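**Texier 发布 Bidemel 双臂交接套件：海绵指垫、腕部相机与交接控制软件整套供货**

（Jinau 讯，二月）Texier 今日宣布，面向双臂工作站的 Bidemel 交接套件开始接受订货。该套件用于两台机械臂之间的软质工件传递，包含海绵指垫、指垫座、腕部相机支架、线缆附件以及交接控制软件。首批设备由 Texier 位于 Jinau 的装配车间出货，系统集成与售后由 Selutetti 承担。

**产品定位**

双臂交接是指一台机械臂夹持工件，另一台机械臂在空中接取，中间不经过台面或治具。对于刚性工件，这一动作可以依靠定位精度完成。工件为泡沫、凝胶、软包装或薄壁橡胶件时，夹持力会改变工件外形，接取侧预先计算的夹持位置随之失效。常见的处理方式是增设中转托盘，由第一台机械臂放下工件，第二台机械臂重新拾取。中转托盘占用台面，节拍增加，工件姿态在放下后也需要重新识别。

Bidemel 取消中转环节。两侧夹爪均使用可压缩指垫，交接过程中由软件协调两侧开合量，使工件在任意时刻至少受到一侧约束。

**指垫**

指垫采用开孔海绵材料，外形为楔形，夹持面带有矩形凹槽。凹槽在受压时提供变形空间，使指垫沿工件轮廓贴合，降低边缘处的局部压强。楔形外形便于接取侧从工件下方或侧面进入，减少与供给侧夹爪的干涉。

指垫为易耗件，更换时拧松指垫座�面的紧固件，整体抽出即可，不需要拆卸夹爪本体。更换后应执行一次零点校准，校准程序由控制软件引导。标准包装随附两副备用指垫。指垫表面起毛、凹槽边缘开裂或压缩后不能恢复原有厚度时，应予更换。

指垫默认颜色为黄色。对颜色识别有特殊要求的用户，可在订货时选择灰色，材料与尺寸不变。

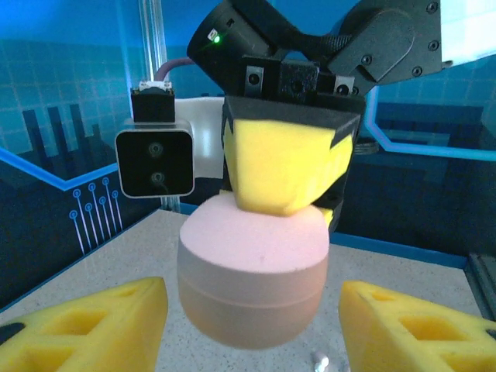
接取侧的进入路径由腕部相机的图像确定。软件在每次交接前获取一帧图像，提取工件外轮廓及供给侧指垫的位置，据此计算接取侧的闭合中心线。若供给侧指垫遮挡工件上部，软件仅使用可见部分的轮廓，并将闭合高度限制在遮挡区以下。可见轮廓不足时，系统不执行闭合，返回等待位并输出状态码。

相机支架安装在腕部法兰与夹爪之间，不占用夹爪的螺孔。支架两侧均可走线，线缆应在腕部保留足够的弯曲余量，避免末端关节旋转时受拉。Bidemel 不限定相机型号，安装尺寸符合支架图纸、且提供标准驱动接口的模组均可接入。图纸随产品文件包提供。

**交接控制**

交接动作分为接近、预接触、共同夹持、释放和撤离五个阶段。

- 接近：供给侧保持静止，接取侧移动至预接触位，速度按用户设定的上限执行。
- 预接触：接取侧指垫闭合至与工件轻触，以夹爪电机电流变化作为接触判据。
- 共同夹持：接取侧逐步增加闭合量，供给侧保持不变。此阶段两侧机械臂均不平移。
- 释放：供给侧按设定斜率张开。若接取侧电流跌出允许区间，供给侧立即停止张开并恢复夹持。
- 撤离：供给侧沿示教方向退出，接取侧在收到撤离完成信号后方可移动。

各阶段的参数保存在工件配方中。配方可导出为文本文件，在同型号工作站之间复制使用。配方复制后，接触判据仍需在目标工作站上重新标定，夹爪电机与减速机构的个体差异会影响电流读数。

释放阶段的斜率对软质工件影响最大。斜率过大时，工件会因回弹产生横向位移；斜率过小则延长节拍。软件提供自动整定功能，由用户将样件放入供给侧后启动，整定期间系统反复执行交接并记录工件偏移量，完成后给出建议值，由操作人员确认写入。

**出厂测试**

Bidemel 在发布前完成了一轮连续交接测试。测试使用 112 件软质样件，样件为泡沫材料，外形包括短圆柱、方块和圆角块，累计执行交接 1,107 次。测试在室温条件下进行，两侧机械臂采用同一型号，指垫在测试开始前更换为新件。测试记录包含每次交接的电流曲线、相机图像和阶段耗时，可由 Selutetti 应客户书面要求提供。

测试未覆盖表面带油、带水或带粉尘的工件。开孔海绵会吸附液体和粉末，此类工况下不建议使用标准指垫。Texier 正在评估带封闭表层的指垫，供货时间另行通知。

**安装与兼容性**

Bidemel 适用于两台机械臂共用一个台面的布局，两侧腕部的可达空间须有重叠，重叠区应位于台面上方且无固定障碍物。安装前应确认以下条件：

- 腕部法兰孔位与转接板一致，不一致时需另行订购转接板；
- 夹爪控制器可输出电机电流或等效力反馈；
- 两台机械臂的控制器处于同一时钟源下，或支持外部同步信号；
- 工作站具备独立的急停回路，急停触发时夹爪保持当前开度。

控制软件运行于工作站主机，提供图形界面与程序接口。已有上位系统的用户可只调用交接功能，路径规划和任务调度沿用原有程序。

台面反光会影响轮廓提取，建议使用哑光台面。背景图案较复杂时，应在配方中启用颜色分割，并在标定步骤中分别采集有工件和无工件的图像。

**供货与服务**

Bidemel 以整套形式销售，指垫、指垫座及相机支架可单独补购。机械臂、夹爪本体和相机模组不在供货范围内。标准质保期为 2 年，覆盖指垫座、支架和线缆附件，指垫不在质保范围内。控制软件在质保期内提供免费更新。

Selutetti 提供现场安装、配方调试和操作人员培训。申请样件评估的用户可将工件寄至 Selutetti，评估报告包含建议配方、适用指垫及不适用项说明。样件数量不足以完成自动整定时，报告仅给出人工设定值。

**关于 Texier**

Texier 从事机械臂末端工具及配套软件的设计与制造，主要产品为软质指垫、腕部转接件和夹爪控制软件，装配车间设于 Jinau。

**关于 Selutetti**

Selutetti 为多臂工作站提供系统集成、调试与维护服务，是 Bidemel 套件的指定服务商。

产品文件包、报价及样件评估申请表可向 Texier 销售部或 Selutetti 服务部索取。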